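Workshop > Cells > Interviews

August – by Jalen Blackwood

The two-arm disassembly cell at Conurau takes desktop computers apart. Nuria Palacios has set it up twice, the second time after a move between buildings. Most of her working day goes to the gripper on the right arm.

"The fingertips wear unevenly," she says. "One side pushes against sheet metal all day. When the closing position drifts, I change both tips as a pair and zero them again with the gripper pointing straight down."

Tips are inspected every 50 machines. The log now stands at 439 computers, with nine tip changes. Palacios checks the finger screws at the same interval and marks each head with paint after tightening.

Calibration between the arms comes next. Each one touches the same pin on the table from several wrist angles, and the controller works out the offset. "If the two results disagree, I look at the mounting block before I look at the software. It's usually a bolt."
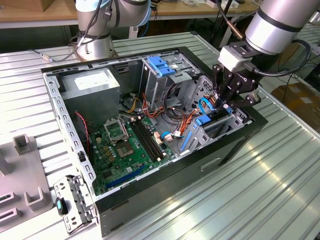 Sabine Ehlers would put the cables first. In her view the wrist cable fails long before any fingertip does, and she has asked for it to be replaced on a fixed schedule. Palacios agrees in part.

"The slack has to be right at full wrist rotation," she says. "Too short and it pulls on the connector. Too long and it gets into the case – then the arm stops on a force limit and you spend the morning reading fault codes."

The force limit itself took almost 177 trial runs to settle. Drive latches need a firm push, while SATA plugs should come away with very little. She ended up with separate limits for each step, stored with the program for each case model.

The next job is a second set of fingers, narrower at the end, on order from Hedegaard. Palacios intends to run them on scrap cases before she touches the stored limits.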